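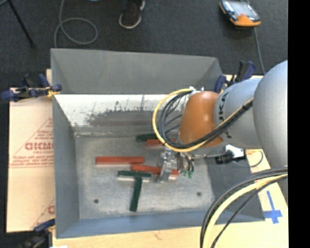 *Bin station, gripper over the red and green blocks.*

**Ticket 63: demo recording stops during hand guiding**
Opened: October 22, 2022
Site: Ellwood
Status: waiting for Plutell

When I guide the arm by hand down to a block, the recording stops after 20 seconds. The arm stays in free mode and gives no error. By remote control the same task records to the end.

**Tried**
- Restarted the recorder: no change.
- Went back to the June version: same stop.
- Set the idle limit from 2 to 0: two full demos were saved, then it stopped again.

**Next**
Log is sent to Plutell. Until they answer, please record the Bronberg set only by remote control.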